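Coser en casa, pero no tela

Llevo una temporada leyendo que cualquiera puede aprender a suturar con un kit de prácticas y un poco de paciencia. Lo leía con la ceja levantada y acabé picando. Compré el de Stallov, 42 euros con el portaagujas incluido – el de Medve costaba menos, pero venía sin pinzas y con una aguja que daba pena.

Primera queja: el hilo. Sale del sobre con la memoria de haber estado enrollado y no hay manera de que se quede donde lo dejas. Los tutoriales recomiendan estirarlo antes con los dedos. Lo he hecho y he notado poca diferencia, aunque en los comentarios hay quien lo jura por su madre.

Segunda: la dichosa regularidad. En los vídeos todos los puntos salen a la misma distancia y con los cabos cortados iguales. Los míos parecen puestos por siete personas distintas. El punto simple discontinuo tiene fama de ser el fácil, y lo será, pero cada nudo se hace desde cero y en cada uno hay ocasión de apretar demasiado. Si aprietas, los bordes se montan. Si te quedas corto, la herida bosteza.

El foro de Ronlow tiene un hilo con 1.497 respuestas sobre cuántas lazadas dar. He leído bastantes y sigo igual. Yo doy tres y corto, que para una almohadilla sobra. Lo que sí me ha servido es dejar de mirar el nudo y mirar el cabo corto: si lo dejas largo, se te enreda con la siguiente lazada y luego no sabes de qué hebra tirar.

¿Se aprende algo? Algo, sí. A coger la aguja por donde toca, por ejemplo, y a no perseguir el hilo por toda la superficie. Que de ahí se pase a coser piel de verdad, como insinúa la caja, me lo creo bastante menos. En noviembre volveré a intentarlo con el punto colchonero, que me da más pereza todavía.
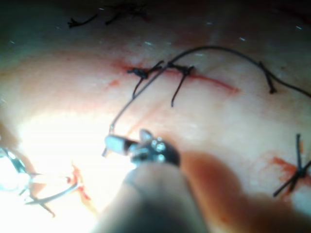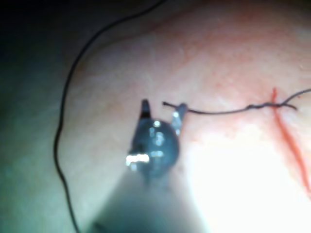
Puntos sueltos, hilo oscuro y la línea roja de la incisión.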